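4장. 보관장 설치와 교구 등록

이 장은 Drultholm 교구 보관장을 조립하고, Griltari 대여 관리 프로그램에 보관장과 교구를 등록한 뒤 첫 대여를 처리하기까지의 순서를 설명합니다. 프로그램 설치와 관리자 계정 만들기는 2장, 바코드 리더기 연결은 3장을 참조하십시오.
개정일 2026-08-23

4.1 설치 장소 정하기

보관장은 바닥이 평평하고 직사광선이 닿지 않는 실내에 설치합니다. 난방기나 가습기의 바람이 직접 닿는 곳은 피합니다. 나무 교구는 건조한 바람에 갈라지고, 종이 상자는 습기에 모서리부터 벌어집니다.

본체의 폭은 800mm입니다. 문이 양쪽으로 열리는 모델은 문을 완전히 열었을 때 양옆에 손이 들어갈 여유가 있어야 합니다. 문 없는 모델은 옆 가구와 붙여 놓아도 됩니다.

보관장 앞은 두 사람이 마주 지나갈 수 있게 비워 둡니다. 반납 상자를 내려놓을 낮은 탁자를 함께 쓸 경우 탁자는 보관장 정면이 아닌 옆에 둡니다. 정면에 두면 아래 칸을 열 때마다 탁자를 옮기게 됩니다.

참고
걸레받이가 튀어나온 벽에는 본체가 밀착되지 않습니다. 부속품 봉투에 든 벽 간격재를 위쪽 고정 구멍 뒤에 끼워 간격을 맞추십시오. 걸레받이를 잘라낼 필요는 없습니다.

4.2 본체 조립

조립은 두 사람이 합니다. 전동 드라이버를 쓸 때는 회전력을 가장 낮은 단계로 맞추고, 마지막 조임은 손으로 마무리하십시오.

1. 포장 상자를 눕혀서 개봉합니다. 칼날을 깊이 넣으면 측판 표면이 긁힙니다.
2. 상자를 펼쳐 바닥에 깔고 그 위에 좌우 측판을 안쪽 면이 위로 오게 놓습니다. 안쪽 면에는 선반 받침 구멍이 나 있습니다.
3. 측판의 큰 구멍에 연결 볼트를 끼우고 볼트 머리의 목 부분만 남을 때까지 돌립니다.
4. 바닥판을 왼쪽 측판에 맞추고 원형 고정쇠를 시계 방향으로 반 바퀴 돌립니다. 고정쇠가 걸리는 느낌이 없으면 볼트가 덜 들어간 것입니다. 3번으로 돌아가 다시 맞춥니다.
5. 중간 고정판과 천판을 같은 방법으로 연결합니다.
6. 오른쪽 측판을 위에서 덮고 모든 볼트가 제자리에 들어갔는지 확인한 다음 고정쇠를 돌립니다.
7. 뒤판을 홈에 밀어 넣습니다. 마무리된 면이 앞을 향해야 합니다. 중간에 걸리면 본체가 비틀린 상태이므로 대각선 길이를 재어 맞춘 뒤 다시 밀어 넣습니다.
8. 두 사람이 양쪽 아래를 잡고 본체를 세웁니다. 모서리를 축으로 끌어 돌리지 마십시오. 조절 발이 휩니다.
9. 수평계를 바닥판과 천판에 번갈아 올려놓고 조절 발을 돌려 수평을 맞춥니다.

주의
벽 고정을 마치기 전에는 선반에 물건을 올리지 마십시오. 어린이가 드나드는 공간에서는 조립 중에도 출입을 막아야 합니다.

4.3 벽 고정

벽 고정은 선택 사항이 아닙니다. 낮은 보관장도 어린이가 아래 선반을 딛고 올라서면 앞으로 넘어질 수 있습니다.

1. 벽의 재질을 확인합니다. 콘크리트와 벽돌에는 동봉된 플라스틱 앵커를 씁니다. 석고보드에는 동봉된 앵커를 쓰지 말고 석고보드 전용 앵커를 따로 준비하십시오.
2. 본체를 최종 위치에 놓고 위쪽 고정 구멍을 통해 벽에 연필로 표시합니다.
3. 본체를 앞으로 조금 당긴 뒤 표시한 자리에 구멍을 뚫습니다. 전선이나 배관이 지나는 자리인지 먼저 탐지기로 확인합니다.
4. 구멍 안의 가루를 털어내고 앵커를 벽면과 같은 높이가 될 때까지 밀어 넣습니다.
5. 본체를 다시 붙이고 고정 나사를 조입니다.
6. 천판 앞쪽을 손으로 가볍게 당겨 봅니다. 틈이 벌어지면 나사를 풀고 앵커부터 다시 확인합니다.

이동식 바퀴를 단 보관장은 벽 고정 대신 잠금 바퀴와 연결띠를 함께 씁니다. 연결띠는 별매품이며 부속품 목록의 Skuder 계열에서 고르면 됩니다. 다른 계열의 띠는 고리 폭이 달라 채워지지 않습니다.

4.4 선반 배치

선반 한 장의 최대 하중은 12kg입니다. 하중은 선반 전체에 고르게 실었을 때를 기준으로 합니다. 무거운 상자 하나를 가운데에 놓으면 그보다 가벼워도 선반이 처질 수 있습니다.

선반 받침은 네 모서리에 하나씩 끼웁니다. 받침의 평평한 면이 위를 향하게 하고, 끝까지 눌러 넣었을 때 테두리가 측판에 닿아야 합니다.

권장 배치는 다음과 같습니다.

맨 아래 칸: 원목 블록, 주방놀이 세트처럼 무거운 것
가운데 칸: 대여가 잦은 퍼즐, 끼우기 교구, 보드게임
위 칸: 가볍고 부피가 큰 것, 계절 교구
맨 위 칸: 수리 대기품과 예비 부품. 이용자에게 공개하지 않습니다.

위아래 선반 사이의 간격은 약 300mm로 시작하십시오. 실제 상자를 넣어 본 뒤 한 구멍씩 올리거나 내리면 됩니다. 상자를 위로 겹쳐 쌓는 방식은 아래 상자를 꺼낼 때 윗상자가 무너지므로 권하지 않습니다. 칸이 모자라면 추가 선반을 주문하십시오.

참고
얇은 판 퍼즐은 눕히지 않고 세워서 꽂는 편이 꺼내기 쉽습니다. 세워 꽂을 때는 칸막이를 함께 쓰고, 조각이 빠지지 않도록 고무밴드나 지퍼백으로 묶습니다. 고무밴드는 오래 두면 녹아 붙으므로 재고 조사 때마다 새것으로 바꿉니다.

4.5 프로그램에 보관장 등록하기

보관장을 등록해 두면 교구를 검색할 때 위치가 함께 표시됩니다. 등록은 관리자 계정에서만 할 수 있습니다.

1. 첫 화면에서 [설정]을 누르고 [보관 위치]를 선택합니다.
2. [새 보관장]을 누릅니다.
3. 이름 칸에 보관장을 구별할 짧은 이름을 넣습니다. 방 이름이나 방향을 쓰면 알아보기 쉽습니다. 예: 안쪽 벽, 창가
4. 종류에서 문의 유무를 고릅니다.
5. 칸 번호를 매깁니다. 프로그램은 위에서부터 번호를 붙입니다. 아래에서부터 붙이고 싶으면 [번호 방향]을 바꾸십시오. 교구를 등록한 뒤에는 방향을 바꿀 수 없습니다.
6. 맨 위 칸을 공개하지 않을 경우 해당 칸의 [이용자 화면에 표시]를 끕니다.
7. [저장]을 누르고 위치 라벨을 인쇄합니다.
8. 라벨은 선반 앞면 왼쪽 끝에 붙입니다. 선반을 옮기면 라벨도 따라 움직이므로, 선반 높이를 모두 정한 다음에 붙이십시오.

[저장]을 눌렀는데 보관장이 목록에 나타나지 않으면 이름에 따옴표나 빗금이 들어갔는지 확인하십시오. 이 두 기호는 이름에 쓸 수 없습니다.

4.6 교구 등록 전 준비

교구는 세척하고 점검한 뒤 등록합니다. 등록부터 하고 나중에 점검하면 상태란이 비어 있는 채로 대여 목록에 올라갑니다.

세척 방법은 재질에 따라 나눕니다.

플라스틱: 중성세제를 푼 미지근한 물에 씻고 흐르는 물로 헹굽니다. 구멍이 뚫린 부품은 구멍을 아래로 하여 말립니다.
칠한 나무: 물에 담그지 않습니다. 꼭 짠 천으로 닦고 바로 마른 천으로 한 번 더 닦습니다.
칠하지 않은 나무: 마른 솔로 먼지를 털고 얼룩은 고운 사포로 결을 따라 문지릅니다. 사포질한 자리는 손끝으로 훑어 가시를 확인합니다.
천: 세탁 표시를 따릅니다. 표시가 떨어져 나간 것은 찬물에 손세탁합니다.
종이와 판지: 지우개로 닦습니다. 물티슈는 인쇄를 벗겨냅니다.
건전지가 들어가는 것: 건전지를 빼고 겉만 닦습니다. 단자에 흰 가루가 있으면 등록하지 말고 수리 대기 칸에 둡니다.

주의
염소계 표백제와 산성 세제를 섞어 쓰지 마십시오. 유해한 기체가 발생합니다.

세척한 교구는 완전히 마른 뒤에 상자에 넣습니다. 마르지 않은 교구를 뚜껑 있는 상자에 넣으면 곰팡이가 생깁니다. 6월부터 장마가 끝날 때까지는 건조 시간을 평소보다 길게 잡고, 상자마다 제습제를 넣으십시오. 제습제는 어린이의 손이 닿지 않도록 대여할 때 반드시 꺼냅니다.

4.7 교구 등록하기

1. 첫 화면에서 [교구]를 누르고 [새로 등록]을 선택합니다.
2. 이름을 입력합니다. 상품명보다 이용자가 찾을 만한 이름을 앞에 씁니다. 상품명은 아래 [다른 이름] 칸에 넣어도 검색됩니다.
3. 권장 연령을 고릅니다. 포장에 적힌 연령을 그대로 따르고, 임의로 낮추지 않습니다.
4. 분류를 고릅니다. 한 교구에 분류를 두 개까지 지정할 수 있습니다.
5. 구성품을 한 줄에 한 종류씩 적습니다. 이름과 개수를 함께 적어야 반납 화면에서 확인란이 만들어집니다.
6. 사진을 올립니다. 촬영 요령은 4.8을 참조하십시오.
7. 보관 위치를 선택합니다.
8. 대여 기간과 보증금을 확인합니다. 보증금의 초기값은 3,000원이며 [설정]의 [대여 규칙]에서 바꿀 수 있습니다. 바꾼 금액은 그 뒤에 등록하는 교구부터 적용됩니다.
9. [저장]을 누르고 교구 라벨을 인쇄합니다.

라벨은 상자의 짧은 옆면에 붙입니다. 상자가 없는 교구는 가방이나 지퍼백에 붙이고, 교구 자체에는 붙이지 않습니다. 입에 넣을 수 있는 부품에 라벨을 붙이는 것은 금지합니다.

비슷한 교구를 여러 벌 등록할 때는 첫 번째 교구를 저장한 뒤 [복사]를 누르십시오. 사진과 구성품이 그대로 옮겨지고 바코드 번호만 새로 만들어집니다.

4.8 등록 사진

등록 사진은 검색 결과와 반납 화면에 쓰입니다. 휴대전화로 찍은 사진이면 충분합니다.

1. 무늬 없는 탁자에 교구를 올려놓습니다. 어두운 교구는 밝은 바탕에, 밝은 교구는 어두운 바탕에 놓습니다.
2. 천장등의 반사가 심하면 탁자를 옮기거나 등을 하나 끕니다.
3. 비스듬히 위에서 한 장 찍습니다. 끼우기 교구는 판의 구멍 모양과 막대가 함께 보이는 각도를 고릅니다.
4. 구성품이 작으면 펼쳐 놓고 한 장을 더 찍습니다.
5. 첫 번째 사진을 [대표]로 지정합니다.

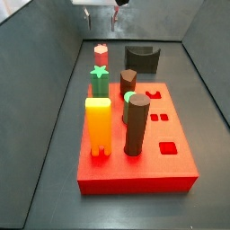
상자 겉면의 인쇄 그림을 찍어 대표 사진으로 써도 됩니까?
등록 자체는 되지만 반납 확인용으로는 맞지 않습니다. 상자 그림에는 별매 부품이나 연출용 소품이 들어 있는 경우가 많아 이용자가 빠진 것이 있다고 오해합니다. 상자 그림은 두 번째 사진으로 올리십시오.

참고
사진에 어린이의 얼굴이나 이름표가 들어가지 않게 하십시오. 이용자 화면에 올라간 사진은 로그인하지 않아도 보입니다.

4.9 첫 대여와 반납

시험용 회원을 하나 만들어 대여부터 반납까지 한 번 처리해 보십시오. 시험 기록은 나중에 지울 수 있습니다.

대여
1. [대여] 화면에서 회원 카드를 읽힙니다. 카드가 없으면 전화번호 뒷자리로 찾습니다.
2. 교구 라벨을 읽힙니다.
3. 화면에 나온 구성품을 이용자와 함께 확인합니다.
4. 보증금을 받고 [수납]을 누릅니다.
5. [대여 완료]를 누릅니다. 반납 예정일이 적힌 영수증이 나옵니다.

반납
1. [반납] 화면에서 교구 라벨을 읽힙니다.
2. 구성품 확인란에 하나씩 표시합니다. 모두 있으면 [전체 확인]을 눌러도 됩니다.
3. 파손이 있으면 [상태]에서 해당 항목을 고르고 메모를 남깁니다.
4. 보증금을 돌려주고 [반납 완료]를 누릅니다.
5. 교구를 세척 바구니에 넣습니다. 세척을 마치고 [세척 완료]를 누르기 전까지는 다음 이용자가 빌릴 수 없습니다.

구성품이 빠진 채 반납되면 [부분 반납]을 누르십시오. 보증금은 그대로 남고, 빠진 구성품의 이름이 회원 화면에 표시됩니다. 나중에 부품을 가져오면 같은 화면에서 [부품 추가]로 마무리합니다.

4.10 자주 생기는 문제

라벨이 읽히지 않습니다.
라벨 표면의 구김과 기포를 확인합니다. 투명 테이프를 덧붙인 라벨은 빛이 반사되어 읽히지 않을 수 있습니다. 라벨 아래의 숫자를 직접 입력하면 같은 결과가 나옵니다.

선반이 흔들립니다.
받침 네 개가 같은 높이의 구멍에 끼워졌는지 확인합니다. 높이가 맞는데도 흔들리면 본체의 수평을 다시 맞춥니다.

문이 어긋나 있습니다.
경첩의 앞쪽 나사를 돌리면 문이 좌우로, 뒤쪽 나사를 풀면 앞뒤로 움직입니다. 한 번에 조금씩 돌리고 문을 여닫아 보십시오.

검색 결과에 교구가 나오지 않습니다.
교구의 상태가 [세척 중]이나 [수리 대기]로 되어 있는지, 보관 위치가 공개하지 않는 칸인지 확인합니다.

대여 기록이 두 번 올라갔습니다.
라벨을 연달아 두 번 읽힌 경우입니다. [오늘 기록]에서 뒤의 기록을 골라 [취소]를 누릅니다. 날짜가 지난 기록은 관리자 계정에서만 취소할 수 있습니다.

부품을 주문할 때는 본체 뒤판 오른쪽 아래의 제조 번호가 필요합니다. 벽에 고정한 뒤에는 번호가 보이지 않으므로 조립할 때 이 설명서 뒤표지에 옮겨 적어 두십시오. 주문과 수리 접수는 판매처인 Kanagaratnam에서 받습니다. 정기 점검표와 재고 조사 방법은 5장에 있습니다.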